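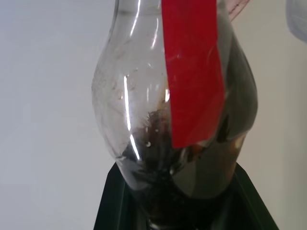
Can a robot water my plants yet?

Happy January 2022, friends! I promised myself I'd write more this year, so let's start with the thing I've been boring everyone at dinner with: are the machines ready to do our chores or what?

I got going on this last August, when Roman Mazurek talked me into helping out with his little project, Rirus. The goal sounds so simple. Pick up a container, tip some stuff out of it, set it back in its holder, go home. My nephew could do that at 3 (with some spillage, sure).

Well! Clear plastic is a nightmare. You and I see a bottle with dark, crumbly stuff in the bottom. A camera gets a big white streak of glare and some smudges, and whatever is behind it shows right through. A strip of bright red tape down the side is a lot easier to find, and I have gone from laughing at tape to putting it on half the things in my kitchen.

Then there's the shape. Skinny neck, fat belly, narrow again at the base. Grab it by the belly and your fingers slide. Grab it by the neck and the weight down low wants to swing. I never once thought about that while filling a bird feeder, and now I think about it all the time.

We did 400 tries over the winter break. Our best streak was 9 in a row, and I yelled so loud that Anas Fahmy came in from the hallway to see who was hurt. The tenth one went on the floor. Guess who swept it up (me, with a broom, like it's 1950).

So, chores. Vacuuming, fine, we've had that for ages. Pouring something grainy out of a see-through bottle in a regular messy room? I'd say not yet, but closer than I would have guessed in August. Roman wants to try a scoop next, and I've already bought a bigger dustpan.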